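Last updated: July 15, 2021
12 replies | 3 shares

To: Wisisitz clothes swap list
Subject: Re: folding the tops before the sale

On the Farska thread, a member wrote:
> Can we agree on one fold for the tops? Last April half of them
> were rolled and half were in squares and the crates wouldn't close.
> I had to redo almost 141 of them on the night.

Agreed, and sorry about the crates. I'd suggest we all do it like this. Lay the top flat with the neck away from you, bring both sides in so it makes a long narrow strip, then fold up from the hem. Press out the middle before you fold up, as that's where the creases gather. Leave the label at the neck showing so people can check it without opening the whole thing.

Bright colours go in the crate marked Hà, everything else in the Gekance boxes. I've got an orange one at the long strip stage, with the middle still to smooth.

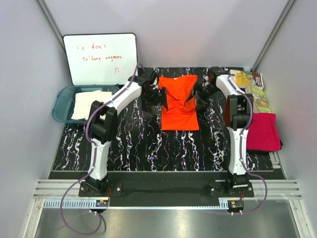

Another member replied that strips are fine for thin tops but anything thick should be folded in half only, or the lid won't shut. She'd also like the hems facing the same way in each crate.

Fine by me. Please bring yours folded on the day.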